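How a Movie Gets Its Sound

May
By Annapurna Kartha, Education Department, Drikska Film Museum

When you watch a movie, you hear many sounds at once. People talk, doors close, rain falls and music plays. Most of these sounds were not recorded together. They were collected one by one and joined later by people who work in movie sound. This page explains how the work is done.

On the set

The place where a movie is filmed is called the set. While the actors perform, a sound recordist listens through headphones. A helper holds a microphone on a long pole above the actors, just high enough to stay out of the shot. This microphone is pointed at the actors' mouths. Its main task is to record their voices clearly.

A microphone pointed at a voice does not pick up small noises very well. Footsteps may be too quiet. A coat may make no sound at all. For this reason, many everyday noises are made again after filming is finished.

Making noises by hand

The people who make these noises are called Foley artists. They work in a quiet room with a large screen. The movie plays on the screen, and the artist performs each sound at the same moment as the action. If a character walks across a kitchen, the artist walks in place on a hard floor. If a character sits down in a leather chair, the artist may squeeze an old leather bag.

The object that makes the noise does not have to be the object in the movie. Corn starch in a cloth bag can sound like footsteps in snow. Two halves of a coconut shell can sound like a horse. Celery, when it is snapped close to a microphone, can sound like a breaking branch.
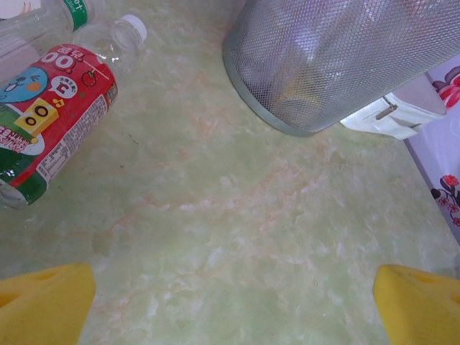 A Foley room is therefore full of ordinary things. The teaching studio at our museum has 300 objects on its shelves, and 100 of them are shoes. Visitors may try them with an adult present.

Music and silence

A composer writes the music for a movie, usually after most of the filming is done. The composer watches each part and decides with the director where music should begin and end. Fast music can make a chase feel more exciting. Low, slow notes can make an empty hallway feel unsafe.

Some parts have no music. Even then, the sound is not completely silent. The recordist saves a short recording of the set with everyone standing still. This is called room tone — it is the soft sound that every room has.

Putting it together

The last step is called the mix. Voices, noises and music are kept on separate tracks, and the mixer decides how loud each track should be. Our museum's short movie "Sundaram and the Lighthouse" lasts eight minutes and uses 2,589 separate sounds. The mixer made the waves softer whenever Sundaram spoke, so that the audience could follow the story.

Try it at home

Ask an adult to help you choose a short part of a movie you know. Turn off the sound and watch it twice. Write down every noise you think should be heard. Then look for safe objects at home that could make those noises, and perform them while the picture plays. A family member can sit facing away from the screen and guess what is happening.

Words to know

Foley artist: a person who performs noises for a movie.
Mix: the step in which all the sounds are joined.
Room tone: the quiet background sound of a place.

Related pages
What Does a Director Do?
How Cartoons Move
Costumes and Color
Beris the Bear: A First Look at Puppet Films
Visiting the Museum With Your Class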